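Home | Projects | Reports | Partners | Contact
Print this page | E-mail this page

Skevis pick-and-place study: progress report to Sudville
Work package 2, simulation
February 24, 2026
Prepared by Maëlle Lévesque

Progress in this period was held up by a fault in the simulated cell. Of 271 runs completed, 154 ended in a protective stop before the gripper reached the part. The results from those runs have been withdrawn and will not count towards the grasp figures promised for March.

Edgars Bite traced the stops to the collision model. When the second table was added, its height was entered from the old drawing, and the collision surface sat 30 mm above the visible one. The planner therefore treated free space as solid and halted the arm on approach.

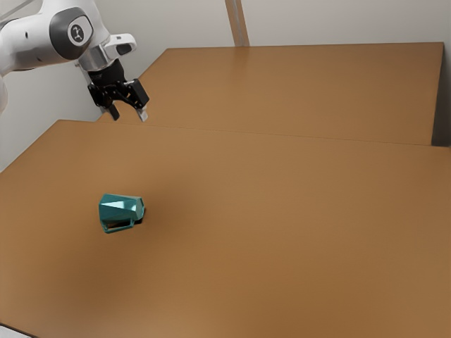 The step between the two tables is where the fault shows itself. Any path that brings the fingers low over the back table now has to be checked against both surfaces. The start pose is a hard case, with the open gripper just above the rear table's edge and the teal part well away from it on the lower, nearer top. Illia Lytvynenko has corrected the height and added a check at load time that compares the two models and refuses to start if they differ.

The reverse error – a collision surface set too low – would not have stopped the arm at all. Saulius Paju has asked that no path be sent to the real arm at Sproģis until the check has been signed off. We agree, and the transfer tests are on hold.

Repeat runs began with 8 under the corrected model, none of which tripped the stop. The full set will be repeated in March. No change to the budget is requested.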